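4　卓上把持課題の準備と実施

本章は、Tavuvbridge工科専門学校「ロボット操作実習」の受講者、およびロボット研究会の課外活動でアームを使用する学生を対象とする。第2章の安全講習と第3章の起動手順を修了していない者は、本章の作業を行ってはならない。機体の名称、各軸の呼び方および操作端末の画面構成は第3章に従う。

4.1　課題の概要

卓上把持課題では、テーブル上に置いた小型の対象物をグリッパーでつかみ、持ち上げ、容器の上方まで運んで静止させる。対象物を容器に入れる動作は第5章で扱う。本章の到達範囲は静止姿勢の保持までとする。

Duredville校舎で開かれる学生競技会「Motaung杯」の予選課題も同じ構成をとる。競技会に参加する班は、本章の手順に加えて競技規則の最新版を確認すること。規則と本書の記載が異なる場合、実習時間内は本書を、競技会場では競技規則を優先する。

4.2　用意するもの

・アーム本体、グリッパー、操作端末
・テーブル
・容器（取っ手付きのカップを標準とする）
・対象物（細い円筒形のもの。質量はグリッパー設定表の範囲内とする）
・位置決め用の目印シール
・実習記録票
・保護眼鏡（人数分）

注記：容器は空の状態で使用する。液体を入れたままアームの可動範囲に置かないこと。

注記：紙や薄い樹脂でできた対象物は、繰り返しつかむと変形する。変形したものは寸法が変わり、把持位置の再現性が失われるため、予備を用意しておく。

4.3　設置

1　テーブルをアームの可動範囲内に置き、天板を手で押してがたつきがないことを確かめる。丸テーブルを使用する場合は、脚の向きも記録票に書き留める。

2　非常停止ボタンを、操作者が着席したまま手の届く位置に置く。補助者は、別の側から非常停止ボタンに届く経路を確保する。

3　ケーブルの接続を確認する。コネクタは奥まで差し込み、軽く引いて抜けないことを確かめる。アームの動きによってケーブルが引かれるおそれがあるときは、作業を始めず担当教員に申し出る。

4　容器を天板に置き、底の外周に沿って目印シールを貼る。取っ手の向きは班ごとに統一し、途中で変えない。

5　対象物の初期位置を決め、同様に目印を付ける。容器との間隔は、グリッパーの指を開いた状態で容器に触れない距離とする。

6　全員が可動範囲の外に出たことを声に出して確認し、アームの電源を入れる。

注意：設置を変更するときは、必ずアームを停止状態に戻す。一時停止の画面表示だけを見て手を入れてはならない。

4.4　グリッパーの設定

操作端末で班のプロジェクトを開き、「Willmont」把持プログラムを読み込む。Willmontは本校の学生プロジェクトで作成され、研究会が保守している教材用プログラムである。初回は次の順に設定する。

1　「対象物」の欄で「円筒・細」を選ぶ。

2　「接近速度」を15に設定する。この数値は最大速度に対する百分率である。慣れた班であっても、教員の許可なく上げてはならない。

3　「指の開き」を66に設定する。閉じた状態を0とする百分率であり、値が大きいほど広く開く。

4　「待機時間」を500ミリ秒とする。指を閉じてから上昇を始めるまでの間隔である。短くすると、指が閉じきる前に持ち上げ動作に入ることがある。

5　「保存」を押し、記録票に設定値を転記する。端末の画面を写真に撮って転記の代わりとすることは認めない。

注記：設定値を変えて比較する場合は、一度に一項目だけを変更する。複数の項目を同時に変えた試行は、報告書の比較対象に含めない。

4.5　試行の手順

操作者、補助者、記録者の役割を決めてから始める。役割の交代は、アームが待機姿勢に戻った後に行う。

1　補助者が対象物を初期位置に置き、可動範囲の外に退く。

2　操作者は「始めます」と声をかけ、補助者の応答を待つ。

3　「接近」を押す。グリッパーが対象物の上方で停止したら、指の中心と対象物の中心が合っているかを横から目視する。

4　ずれがある場合は、微動キーで修正する。微動キーは押し続けず、一回ごとに離して位置を確かめる。

5　「把持」を押す。対象物が傾いた場合も、手で直してはならない。「開放」を押して手順1に戻る。

6　「上昇」を押し、対象物の下端が容器の縁より高くなるまで持ち上げる。容器の縁との間隔が足りないまま横に移動すると、容器を倒す原因となる。

7　「搬送」を押し、容器の上方に移動させる。アームの正面からの目視だけでは、容器に対する奥行き方向の位置を判断しにくい。補助者は側方から見て、手前か奥かを操作者に伝える。

8　奥行きを微動キーで合わせ、静止姿勢を保持する。揺れが収まってから計時を始める。

9　記録者は、対象物の傾き、滑りの有無、修正の回数を記録票に記入する。

10　「戻る」を押し、初期位置の上で対象物を降ろす。

一つの設定について3回の試行を行う。途中で中断した試行は回数に含めないが、中断した時点と理由は記録票に残すこと。授業一コマの時間は、設置と片付けを含めるとほぼ使い切るため、設定の比較は次回に回してもよい。

警告：動作中のアームと天板の間に、手、筆記具、端末を差し入れてはならない。対象物が落下しても拾わず、待機姿勢に戻して停止を確認してから拾うこと。

4.6　うまくいかない場合

対象物が指の間で回る
指の先端だけでつかんでいる可能性がある。接近の高さをわずかに下げ、再度試行する。改善しないときは、指の接触面の汚れを乾いた布で拭き取る。

対象物がつぶれる
対象物の選択が「円筒・太」になっていないかを確認する。設定が正しい場合は把持力の調整が必要であり、調整は教員が行う。

搬送中に停止する
端末に表示された番号を記録票に書き、巻末の一覧と照合する。一覧にない番号が出た場合は再起動せず、そのままの状態で教員を呼ぶ。

静止姿勢が容器の位置と合わない
容器が目印からずれていないかを先に調べる。容器が正しい位置にある場合は、テーブルが動いた可能性があるため、4.3の手順1からやり直す。

操作端末が反応しない
非常停止ボタンを押し、教員に報告する。端末の電源を切る操作は、非常停止の代わりにはならない。

4.7　終了と片付け

1　アームを待機姿勢に戻し、端末で「終了」を選ぶ。

2　電源を切り、停止を確認してから可動範囲に入る。

3　対象物と容器を所定の棚に戻す。目印シールは、次の班が続けて使用する場合を除いてはがす。

4　ケーブルを強く折り曲げないように束ねる。被覆に傷を見つけたときは使用禁止の札を付け、棚に戻さない。

5　記録票に全員が署名し、提出箱に入れる。Motaung杯の予選準備として行った試行は、票の右上にその旨を記す。競技会用の記録票は3月の締切までに研究会へも写しを提出する。

4.8　報告書に載せる図について

報告書には、静止姿勢の図を必ず一点添える。容器、対象物、グリッパーの指が一枚の中で判別できるものを選び、図の下に番号と短い題を付ける。加工は明るさの調整と切り抜きに限る。図から読み取れない数値は題に書かず、本文の表に記載すること。

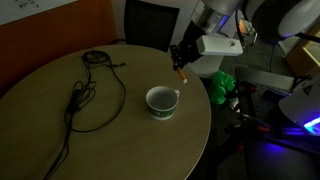

図4-1　グリッパーによる細い円筒形の対象物の把持と、丸テーブル上のカップ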